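Chapter 2
Gears and How They Are Carried

In the first chapter we looked at the wheel and the axle. Now we give the wheel teeth. A toothed wheel can push another toothed wheel without slipping, and this is why gears are found in clocks, in kitchen mixers and in the doors of trains. The student who understands one small pair of gears will have little trouble with a big gearbox later.

Before we speak about pairs, we must speak about the single gear and the place where it sits. A gear that lies free on the bench does no work. It needs a support that holds its center in one position and still lets it turn. In small mechanisms this support is often a short peg – it is also called a stud – fixed to a base plate.

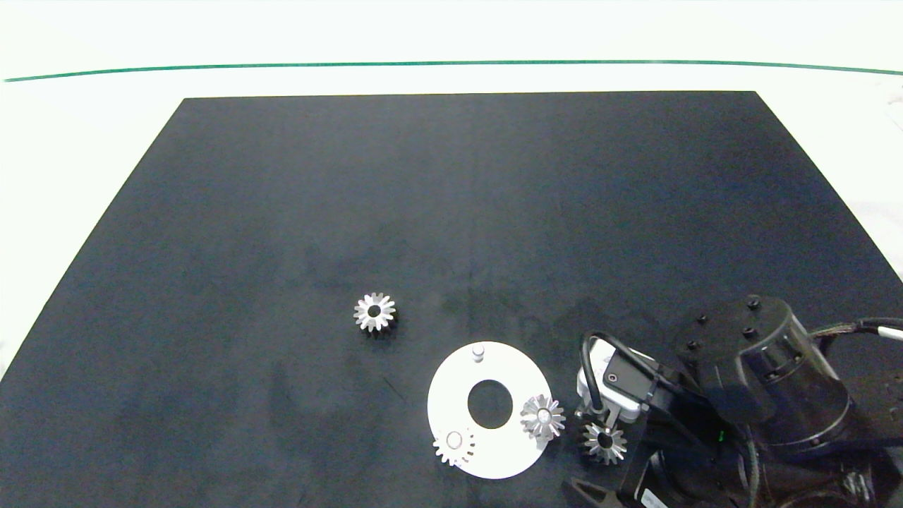
Workshop Mechanics, Volume 2, page 20

The small silver gear on the black mat is a spur gear. Its teeth stand around the outer edge, and the hole in the middle is called the bore. The white ring-shaped plate has a metal peg standing up from it. Notice that the peg is not at the center of the plate, where there is only a large round opening.

Two questions will guide us in this chapter. How well must the bore fit the peg? And what happens to the speed when a gear with 14 teeth drives a larger one? For the first question we will use the measuring exercises from the Murkberg workbook. For the second we need only simple division.

Words to learn: spur gear, bore, peg, base plate, mesh, ratio.

2.1 The Parts of a Spur Gear

Every spur gear has a body, a bore and teeth. We begin with the teeth, as their shape decides how smoothly the gear will run.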